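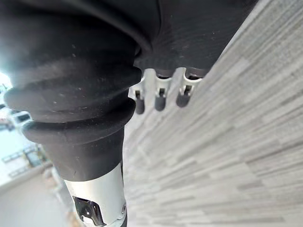 Farnwood lança livros para crianças com estoma — e eu queria contar como chegámos aqui

FLEDBRIDGE, agosto — Escrevo este comunicado na primeira pessoa porque o projeto começou na minha cozinha e ficava-me mal fingir que sou um departamento de comunicação. A Farnwood, a pequena editora que fundei para publicar livros infantis sobre saúde, lança este mês os dois primeiros títulos da coleção Kisteron, pensada para crianças dos três aos nove anos que vivem com uma bolsa de ostomia, e também para os irmãos, primos e colegas que fazem perguntas (e fazem muitas!).

Quando a minha filha voltou do hospital com a bolsa, procurei um livro que lhe pudesse ler à noite. Encontrei folhetos, bons folhetos até, mas escritos para mim. Ela queria uma história com uma menina que fosse à piscina, que se zangasse com o irmão, que tivesse uma bolsa na barriga e que a bolsa não fosse o assunto de todas as páginas. Acabei por inventar uma personagem, a Kiste, uma toupeira muito teimosa que guarda tudo em bolsinhos, e durante meses contei-lhe as aventuras da Kiste de memória, com ela sempre a corrigir-me os pormenores.

O primeiro livro, "A Kiste vai dormir fora", fala da primeira noite em casa de uma amiga: a mochila, a muda de roupa, a conversa com a mãe da amiga, o medo de que haja uma fuga a meio da noite. O segundo, "A Kiste e o dia do desporto", passa-se na escola e é o meu preferido, talvez porque a corrida de sacos me deu imenso trabalho a escrever.

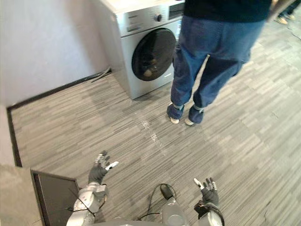 Antes de imprimir, enviámos provas em papel a famílias e a escolas, e pedimos que riscassem à vontade. Recebemos 781 comentários! Li-os todos, alguns mais do que uma vez, e mudámos bastante coisa: a palavra "saquinho" saiu (as crianças mais velhas detestavam-na), a enfermeira da história passou a explicar menos e a ouvir mais, e a Kiste ganhou uma avó. Os comentários sobre a avó foram unânimes, por isso ela volta de certeza.

No fim de cada livro há umas páginas para os adultos, com sugestões para falar com a escola e espaço para escrever os contactos da equipa que segue a criança. Não substituem o que lhe disserem no hospital, e dizemo-lo logo na primeira linha. Para tudo o que seja pele irritada, trocas de material ou alimentação, falem com a vossa enfermeira.

Os livros são impressos na Grube, em papel grosso e com cantos redondos, e podem ser encomendados à Farnwood ou através de qualquer livraria que trabalhe connosco. As escolas e as enfermarias pediátricas podem pedir um exemplar gratuito de cada título, enquanto durar a primeira tiragem.

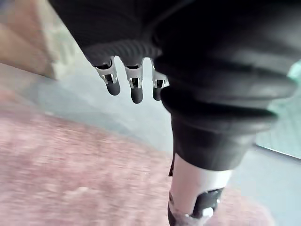 Página alterada pela última vez em agosto

Para jornalistas: temos capas em alta resolução e excertos dos dois livros, é só pedir. Também estou disponível para entrevistas, de preferência de manhã — à tarde sou motorista de atividades extracurriculares. Prefiro não expor a minha filha, que aceitou que eu contasse a história dela mas não quer aparecer, e agradeço desde já que respeitem isso.

Sobre a Farnwood
A Farnwood é uma editora independente com sede em Fledbridge, dedicada a livros ilustrados para crianças com doenças crónicas ou necessidades de saúde continuadas. A coleção Kisteron é a sua primeira.

Contacto para a imprensa: através do formulário na nossa página, indicando "Kisteron" no assunto.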